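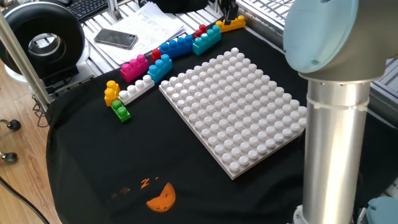

Reports > Grovo Small Grants > Trerov Play Corner > Progress update

Trerov Play Corner – where we are with the building brick project

July 17, 2018

Hello again to everyone at Grovo, and thank you for being so patient with me over this one! I know the update was meant to reach you before the summer break, and I kept holding it back so I could tell you about the second set of baseplates. They came, they're lovely, and I'll get to them.

When we applied, the plan was to set up a building table for the toddler group at Trerov and then make a second kit that could travel to the Pendau rooms. The Trerov table has been running since May. We have 14 families on the list now, and on a busy morning the brick table is the first place the little ones head for (coats still on, half the time).

What we bought

Most of the money went on the big chunky bricks, the kind small hands can grip and pull apart without a grown-up stepping in. I'd asked for one large tub and we managed to stretch to 3, mainly by skipping the fancy storage unit in the original budget. The bricks come in good strong colors, and we have a mix of long ones, short ones and a few odd shapes. The children fight over the magenta ones. If I were ordering again I'd ask for more of those and not so many green!

The white baseplates were the other big purchase. I wasn't sure about white, I'll admit, and I worried about sticky fingers, but they wipe clean easily and the colors show up so well against them. We've put a black cloth on the table too. It keeps the bricks from skating off every time somebody leans on the edge, and it deadens the clatter, which the grown-ups appreciate more than I can say.

How the sessions go

We started out tipping the whole tub onto the table and that was a mistake. The younger ones just swept everything onto the floor. Now we put out a baseplate with a small handful of bricks set around the far side of it, all different colors, and leave the middle bare. It works so much better. A child walks up, sees a big empty square and a few bricks within reach, and gets going. We add more from the tub when they ask.

The two-year-olds mostly stack straight up and knock down. The older ones have started making "roads" along the edge of the plate, and one morning we had a bakery going that took over both ends of the table – bread in every color you can think of.

Tidying up has been the surprise. We sort by color at the end and the children love it, so what I'd planned as a chore for me is now a game for them. It takes 5 minutes if everyone pitches in, and a good deal longer if I do it alone.

What's still to do

The Pendau kit is packed apart from the carry bags. The ones we ordered from Nepia were too shallow for the baseplates, so they've gone back and the bigger size is on its way. We'll run 2 trial sessions over there before we put anything on the regular calendar, mostly to find out whether their tables are low enough. Ours needed new legs, as you may remember from my last letter.

Money is fine. We're a little under on bricks and a little over on cloths, having bought a spare so one can be in the wash. The receipts are in the envelope with the signed form. I'd like to move what's left of the storage line over to the Pendau bags, if you're happy with that – could you let me know before I pay the invoice?

You'd also be very welcome to come and see the table in use. Mornings are best, and there's always coffee.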